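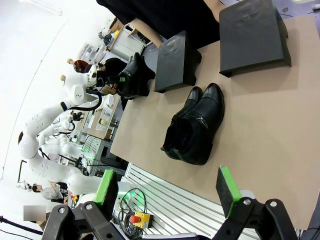 Fernanda Barros在课程讨论区留言：存档点放得密一点不就行了吗，玩家少走冤枉路，设计师也少挨骂，为什么还要专门讲一节课？

问得好，我就拿这句话当第五讲的开头了（Fernanda，课上记得接着吵）。我自己刚入行的时候也这么想，后来做了两个项目，改了无数遍存档位置，才发现这东西牵一发动全身，关卡长度、敌人配置、资源掉落，连背景音乐什么时候重新响起来都跟它有关系！

第五讲 存档点与重试成本
2023年10月，游戏关卡设计入门

先说这节课用的词

“重试成本”是我上课的叫法，你们看别的书可能叫失败惩罚、回退距离之类，意思差得不太远。我把它拆成两块：一块是时间，从角色倒下到玩家重新站在出问题的那个地方，要花多久；另一块是损失，金币、药水、弹药、已经解开的机关，哪些还在，哪些没了。很多同学写作业只写第一块，第二块一个字不提，扣分就扣在这儿。

时间那一块还能再细看。倒下动画、黑屏、读取、走回去的路、回去路上必须打的小怪，全都算。尤其是走回去的路！同样是走十几秒，路上有东西可以练手，跟路上就是一条空走廊，玩家的感受完全两码事。

课堂案例一：Zanley

Zanley是横版平台跳跃，我用的是它的“钟楼”那一关。全关18个房间，只有5个存档点，乍一看挺抠门的。可是大家把存档点标到地图上就会看出来，它们排得很不均匀：前半段隔很远才有一个，后半段几乎两三个房间就来一个。

为什么这么排？我的看法是，前半段房间里的动作都是单个出现的，二段跳归二段跳，蹬墙归蹬墙，失败一次重来也就是再复习一遍。到了后半段，几个动作叠在一起，玩家光是把那一串按键按顺就够累了，这时候再让他跑长路，他记住的手感在路上就散掉了。（我自己在第十四个房间卡了一晚上，手指头都酸，可我一次都没想关游戏，这就挺能说明问题的。）

有同学课后说，后半段密成这样，紧张感不就没了吗？我觉得要看紧张感从哪儿来。钟楼后半段的压力来自齿轮转动的节奏，倒在齿轮底下和倒在存档点旁边，心跳是差不多的。当然你可以不同意，作业里写出来，有理有据我照样给高分。

课堂案例二：Mareo

Mareo走的是另一条路子，整张地图随处可存，但每存一次要用掉一根蜡烛，蜡烛又是照明道具。也就是说存档变成了一笔买卖。我特别喜欢这个设计！玩家每次站在岔路口都得想一想，是现在花一根买个安心，还是摸黑往前多走一段。

毛病也有。谨慎型的玩家前期会把蜡烛攒着不用，攒到最后一章还剩一大把，中间却吃了很多本来不必吃的苦。九月份那次试玩课，我们班就有好几位是这样玩的，问他们为什么不用，回答都是“怕后面更难”。只要存档跟稀缺资源挂钩，就会碰到囤积的问题，Mareo的做法是给蜡烛设携带上限，我嫌上限定得太高，起不到什么作用。

随堂练习的数据怎么读

讲义附的表格来自Barreto这个教学用小关卡，全班试玩下来一共记录到573次失败，其中55次发生在同一个地方，就是移动平台接落石的那一段。看到这里别急着把落石删掉！先查三件事。

失败之后玩家多久重新尝试？马上按重试的，多半还在兴头上。停了很久才动的，要去翻他的口述记录，看他在想什么。

失败的方式一样不一样？如果都是被同一块石头砸，可能是预警不够。有人掉下去，有人被砸，有人跳早了，那可能是这一段要求的东西太多。

离它最近的存档点之后，玩家还要先做哪些事？Barreto这一段前面有一个推箱子，每次重来都得推一遍。我当时看录像看得直叹气，箱子推第一遍是谜题，推第六遍就是搬家了。后来改成箱子推到位就锁定、重试时保留，落石一点没动，抱怨少了一大半。

顺便回答Fernanda

存档点放密一点，行不行？很多时候行，我也常常这么改。只是密到一定程度，玩家会开始“蹭”过去：剩一丝血、乱按一气、碰到下一个存档点就算赢，前面那段他到底学会没有，你不知道，他自己也不知道，到了最后综合考验的时候一起爆出来。还有个很实际的麻烦，如果自动存档正好存在一个必死的状态里（比如石头已经落到头顶了），玩家就被锁死了，所以自动存档一定要判断安全状态，落地、无敌人追击、血量够下一步用，三条都写进触发条件里。

作业

以Florkdale的矿井关卡为底图（课程网盘里有可编辑版本），重新安排存档点，敌人和地形都不许动。交三样东西：标好位置的地图，每个存档点配两三句话的理由，还有一份至少两位同学的试玩记录。试玩的时候请你闭嘴坐在旁边，别提示，我知道这很难受，我每次都得咬着笔才忍得住。

理由部分请写清楚重试时保留什么、清空什么。只写“这里比较难所以放一个”的，我会退回去让你重写，去年退了不少，大家互相转告一下。

下一讲讲Boss战的阶段划分，预习材料还是Zanley，打到钟楼顶上就行，打不过的看录像也可以。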